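Open day at Cakness: the condiment room

The leaflet for the Goledeck open day in June promised "a new way of thinking about the store cupboard," and I drove out to Cakness mostly to see how anyone could stretch that over a whole afternoon. Tickets were $5. The tour took in the old Rankin packing hall, which smelled of cardboard, and then the room I had come for, where they sort sauces and seasonings in and out of baskets.

The theory is that you keep bottles together by how often you reach for them. Fine. I have been doing that at home for years with a shelf, and the shelf was free.
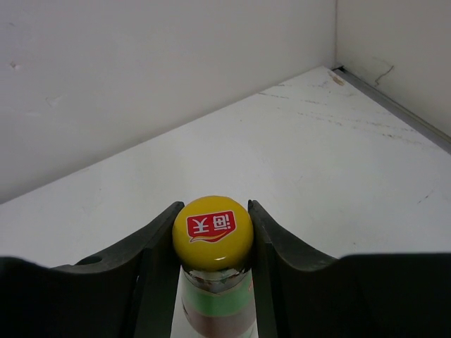 Our guide, Angharad Rosser, told us Goledeck had looked at 231 home kitchens before settling on the open basket. I asked how many of those people still used one a year later and got a smile and a handout. She did make a fair case for wire mesh over a solid bin, as you can see the labels through it. She had less to say about what happens when a tall glass bottle shares a basket with little ones and you pull out the wrong one first. 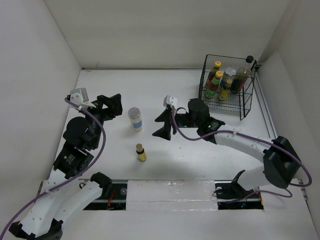 Murdo Nisbet thought I was being hard on them. He said his own cupboard had three open bottles of the same sauce in it before he tried a basket, and now it has one, and he didn't much care what the theory was called.

Maybe so. I still think a person could get there by looking in the cupboard before going shopping. The Sondance range in the gift shop starts at $8 for the small size, and nearly everyone on my tour bought one.
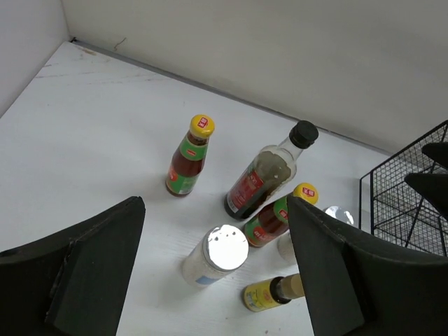

Should sauce bottles be stored lying down? Upright is safer once they've been opened, because a cap that isn't quite tight will leak.

I had tea in the yard and left at 4:30 with the handout and no basket. Parking is on the grass, so wear old shoes.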